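2021年4月29日 トーク用メモ(持ち時間40分、質疑は最後にまとめて)

# 吹き出しから先に描く 『ゼヴァーノ号の灯』第一部ができるまで

## 出だし

- マイクの確認。早口になったらアウストラさんが手を挙げてくれるので、ちゃんと見ること!
- あいさつは短く。原作と文字入れを担当しています、作画はインドレク・ヤウンゼムスさんです、で十分。
- すぐ1ページ目の話に入る。

最初に読みたいのは第一話の一行目です。「灯台の油は、嘘をついた晩だけ早く減る」。この一行が浮かんだのは夜行バスの中で、絵も筋もまだ何もなくて、でも声だけははっきり聞こえていました。だから今日は、声から漫画を作る話をします。絵が描けない原作者にも、文字が苦手な作画の人にも、持って帰ってもらえるものがあるはずです。

(ここで一呼吸。水を飲む)

## 物語の紹介(ネタバレは第二話の途中まで)

舞台は1876年、架空の港町パンステッド。灯台守の娘ヤンカウスカイテが、沈んだはずの船セヴァーノ号から届く信号を書き写していきます。信号は毎晩少しずつ文章になっていって、その文章が町の人の隠しごとと妙に合ってしまう。怪談であり、推理ものであり、わたしの中では郵便の話でもあります(郵便の話だと言うとみんな首をかしげるけれど、第三話まで読むとわかります!)。

全三話、1話48ページ。版元のズルテルが7月に紙と電子の両方で出してくれます。ここは声が大きくなりすぎないように。うれしいので、つい叫びそうになる。

## 吹き出しを先に置く

普通の順番は、脚本、ネーム、作画、文字入れ。わたしたちはネームの前に文字入れをしました。

1. 白いページに、吹き出しと台詞だけを置く
2. 声に出して読む。つっかえたら場所か長さを変える
3. その紙をインドレクさんに渡す
4. 空いた場所に絵が入ってくる

利点は「間」が先に決まること。第一話の19ページには、吹き出しが右下に一つしかありません。ほかは全部まっ白。それを受け取ったインドレクさんが、霧の中の階段を上から下まで一気に描いてきました。あのページが届いた日のことは一生言い続けると思います。台詞は「まだ?」の三文字だけなんです。

欠点も話すこと。

- 台詞を直すと構図まで崩れる。第二話では会話を二行足しただけで、見開きが丸ごと描き直しになった
- 人物の立ち位置が吹き出しの順番に縛られる。先に話す人はどうしても右に来る
- 読み合わせに時間がかかる。近所迷惑にもなる

三つ目は笑ってもらうところ。笑いがなくてもそのまま進む。

## 信号の書体について

セヴァーノ号からの信号は、ほかの台詞と見た目を変えたかった。既製のフォントを山ほど試して、どれも「いかにも幽霊」になってしまって、結局手書きにしました。筆ペンの先を切って、左手で書いています。かなと漢字を合わせて516字。同じ「の」でも何種類か作ってあるので、並べると本当に誰かが書いた手紙みたいに揺れるんです。

大事にした決まり:

- 信号に句読点は使わない
- 行の長さは潮の満ち引きに合わせる。満潮の晩は長く、干潮の晩は短く
- ヤンカウスカイテが書き間違えた字は、次の話まで間違えたままにする

最後の決まりは読者への手紙のつもりです。気づいた人はぜひ教えてください。
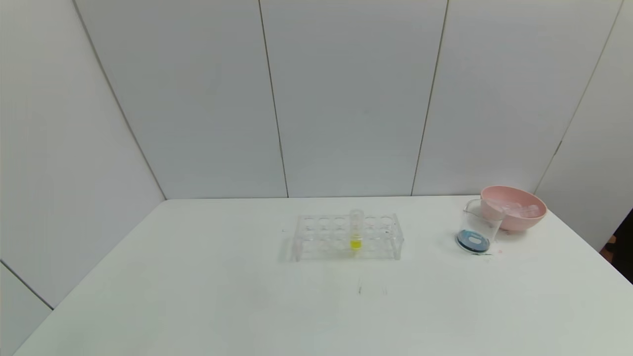
信号の場面は読みにくいくらいでちょうどいい、とアウストラ・クリャヴィニャさんは言う。すらすら読めてしまうと、娘が夜通し書き写している苦労が消えてしまうから、もう一割崩してもいいはずだ、と。

この意見を聞いて、第三話の信号を全部書き直しました。崩しすぎて自分でも読めなくなった行が一つあり、それはそのまま載せています。ここで第三話の最初の信号を朗読。ゆっくり。二回読む。

## 質疑で出そうなこと

- 第二部はあるのか → 筋はあります。描けるかどうかは第一部の売れ行き次第、と正直に言う
- 色は? → 本文は白黒、各話の扉だけ色つき
- 犯人は? → 答えない! 顔にも出さない
- 吹き出し先行は一人でもできるか → できます。書いてから三日置いて、他人の原稿のつもりで絵を入れるのがおすすめ

時間が余ったら19ページの話に戻って、霧の描き方をインドレクさんに話してもらう。マイクは彼の側に置いたままにしておく。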